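About Climley

Climley sorts, checks and repacks mixed household goods for charity shops, play centres and small online sellers. The company was set up by Liesl Baumgartner and Notburga Rainer, who had previously run a returns desk for a toy wholesaler. We work from a single unit and handle up to 112 crates a month.

Goods arrive unsorted. Soft toys, food packets and moulded items are often in the same crate, and each is booked in under its own stock line. Plush is checked at the seams and at any sewn or printed patch. Food is accepted only in sealed bags and is held for no longer than 37 days.

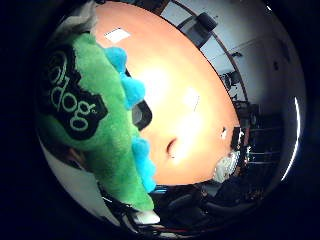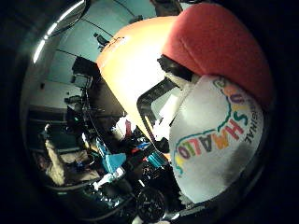
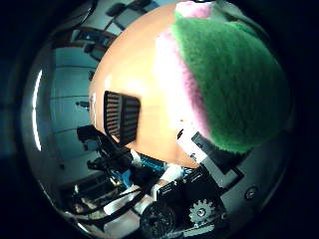

Stock lines are kept in Tider, our own booking system, which gives every item a bin number and a grade. Grade A goods go out as received. Grade B goods are cleaned, relabelled and checked a second time. Anything below that is returned to the sender or sent for recycling, according to the contract.

Standard turnaround is 24 hours from booking in. Mixed loads of more than 100 items are quoted separately. Collection and delivery are carried out by Atton under a fixed rate, reviewed each April.

Enquiries about contracts go to Liesl Baumgartner. Questions on grading or rejected stock go to Notburga Rainer.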